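April 19, 2019

Dranau pulls its practice runs after arm trouble

Well, it's been a lively month over at the Bolger building! If you follow my little robotics round-ups you'll know I've had a soft spot for Dranau, the two-armed helper that Prireck has been training up in simulation before it goes anywhere near a real living room. Last week they stopped the lot. All runs off, until further notice.

I rang Kelly Tapley, who looks after the simulator side, and she was very good about it (I'd caught her halfway through a sandwich). The trouble showed up in run 2032. The left arm was told to go back to its resting position and it simply didn't. The software thought it had got there, ticked the box and moved on to the next job with the arm still stuck out. You can see why that's a worry. In a simulated room the worst you get is an arm passing somewhere daft, but in a real one there might be a person standing there.

So they went back through the logs, and 343 earlier runs had the same false tick in them. Ouch. Most had been marked as passes, too, and Kelly says those are all coming out of the results.

The fault seems to sit in Grernik, the bit of software that passes messages between the planner and the arms. If 2 messages arrive very close together it keeps the first and drops the second, and the second was the one saying "not there yet". I asked whether a simple time-out would have caught it and there was a bit of a pause before she said yes, probably, and that one is being written now.

Open fingers over a plain surface in the first two views, then the table and both arms in the third. 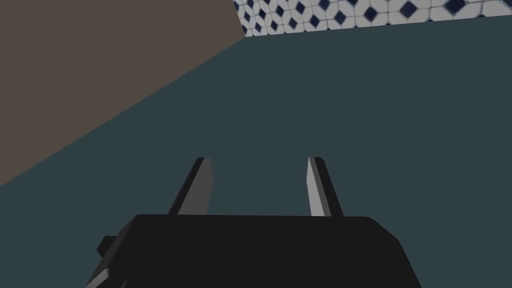
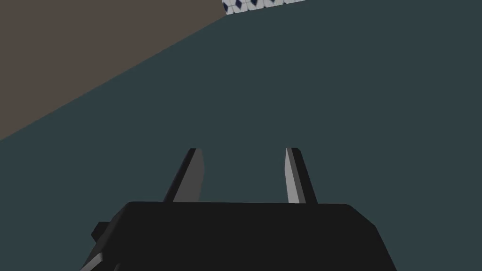
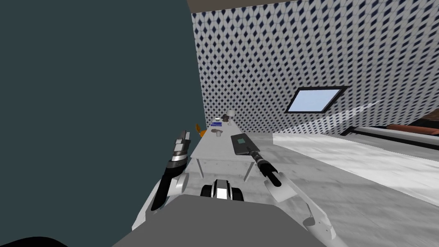 Nothing restarts until the time-out is in and the old runs have been done again from scratch, which Kelly reckons will eat up the rest of April. The real arms stay switched off at the wall in the meantime, and I was pleased to hear it. I've asked if I can sit in when they bring Grernik back up, and she hasn't said no! I'll post an update when I hear more. Comments are open if any of you have had the same sort of thing with dropped messages, and I'll pass the useful ones on to her.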